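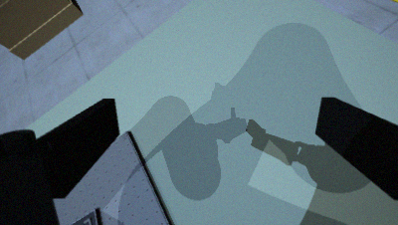

Tremen fold-down desk, 82 cm wide, bought in October for the box room. Had it long enough now to have an opinion so here goes.

Short version – good desk, awful instructions, buy your own screws.

Delivery first. Came in one box, heavy, left on the step. One corner of the cardboard bashed in but the desk itself fine. Hinges in a separate bag taped to the underside of the top, took me ages to find them. Had already emailed to say they were missing. Sorry Tremen.

Putting it up. Says one person, allow an hour. No. Two people and most of an evening. Dénes held the top level while I marked the wall and we still had to redo the left bracket. The drawing for step four shows the bracket upside down, I'm sure of it. Other reviews say the same so check before you drill.

The screws. Soft. Two of them chewed up before they were even half way in. Went to the hardware shop for decent ones and proper plugs for plasterboard, wich you need anyway as the ones in the bag are for brick only. Doesn't say so on the website.

In use it's solid. Laptop, lamp, a mug, me leaning on it with both elbows while on the phone to the council. No wobble. Bit of give at the front edge if you really press. Folds flat enough that the spare bed still pulls out, and that was the whole point of getting it.

Things I don't like –
The catch. Stiff to start with, a bit looser now but still a two handed job.
No gap at the back for cables. Everything comes round the side. I may cut a notch.
The finish marks if you put a hot mug down. My fault, but the old desk never did.

Looked at the Modcombe one too. Nicer legs, but it has legs, so no good in here. Krisztina has it and likes it, says the drawer sticks in damp weather. Costs quite a lot more aswell.

Customer service answered next morning and offered new screws without me asking twice. They came four days later, same soft ones. Still in the drawer.

Would I get it again? Yes, for a small room. For an everyday desk in a proper office I'd want something deeper. My monitor sits too close and I've ended up putting it on a wall arm.

Four stars. Would be five with better fixings. Will update if the hinges go.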